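Notebook, October. Open day, small-parts handling, hand-held grippers

Start 14.10. Visitors from Plillent and Porneo, in two lots. Set task for the demonstration: jewellery sorting, two hands, items moved between the sheet and the tray. Barredo had asked for something with mixed shapes and no fixtures, so it was this or the box of fasteners again.

Setup as last week. Patterned bedsheet as the work surface, orange box lid as the tray, white inside. The folds were left in on purpose. A flat sheet makes the pick too easy and tells us little about tip clearance.
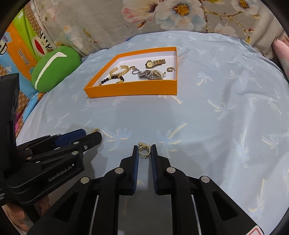

Small gold pieces at the tips of both grippers, tray behind.

Notes from the first lot:

Jaw opening matters more than grip force on the small rings. Operators who came in wide pushed the piece into a fold and had to go round it. Coming in nearly closed, with the pads either side of the charm, was quicker. One visitor asked whether the ridges on the pads mark gold plate. Not seen so far, but we have only 95 cycles on this set and no proper inspection. To check under the loupe.

Chains remain the worst items. A tangled cluster lifts as one lump and there is no good way to split it with parallel jaws. Suggest we score it as a single object until the protocol says otherwise. Watches are easy by the band, poor by the face.

Best run of the afternoon was 11 s per piece, practised operator, earrings only. Visitors were a good deal slower, as expected. Target in the Neltico plan is 9 s, which I think is optimistic for two-handed work on fabric. Over 500 picks logged by close, drops included.

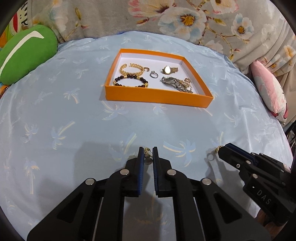 Gold earring with hanging disc between the blue pads, another at the tip of the second gripper.

Second lot, from 15.30. Changed the order: earrings before bracelets. Holding one in each hand was the part people wanted to try. Most fixed their eyes on one gripper and let the other drift, so the second piece tended to slip at the tip. Pinching on the upper part of the earring and leaving the disc to hang gave a steadier hold than gripping the disc.

To do: loupe check on pads, retime the bracelets, ask Barredo which tray depth they use.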